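February 4, 2024

Sunday, building to myself, so I finally got the Mellor eval kit going. Jade asked for a yes or no before the trial period runs out and I've been putting it off for most of the month. Price on the Tetudico quote is $2,790 for the gripper, wrist camera and the software seat, plus $329 if we want the spare finger set. Asanka thinks we want the spare finger set. I think Asanka has never had to pay for one out of his own budget (hi Asanka).

Install went OK. The quick start says 40 minutes and I was closer to a full morning, mostly my own fault for flashing the old firmware first. Grr. The calibration wizard is lovely though – it walks you through 6 poses and then just saves, no config file hunting like with the Ratus.
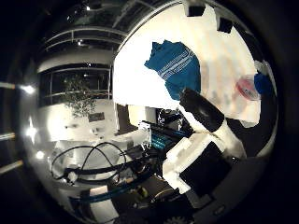 Wrist camera is the part I'd pay for. The fisheye is so wide that I can keep track of the whole bench without moving the arm, and for picking soft stuff that matters a lot more than I expected. My worry was that everything near the rim would be too bent to use, and yes, it bends plenty, the mezzanine railings come out as a big curve. But the stripes on the blue cloth are still readable as stripes, and the black fingertip is right there in view next to it, so you can judge the approach by eye. I would tidy the cables on the left before Freya sees this, they take up a silly amount of the view!

Gripes so far: the stream drops if the laptop goes to sleep and you have to restart the whole service, and the manual has two different pinouts for the same connector (page 12 is the right one). Emailed Neville at Tetudico about both.

Still to do: cloth picks with the lights turned down, then the same set on the Ratus so we have something to compare. Bernice wants the force numbers too, need to ask her which units. Leaning yes on the kit, no on the spare fingers for now. Left the arm parked and the kit box under my desk, please don't return it to Trindetcombe yet.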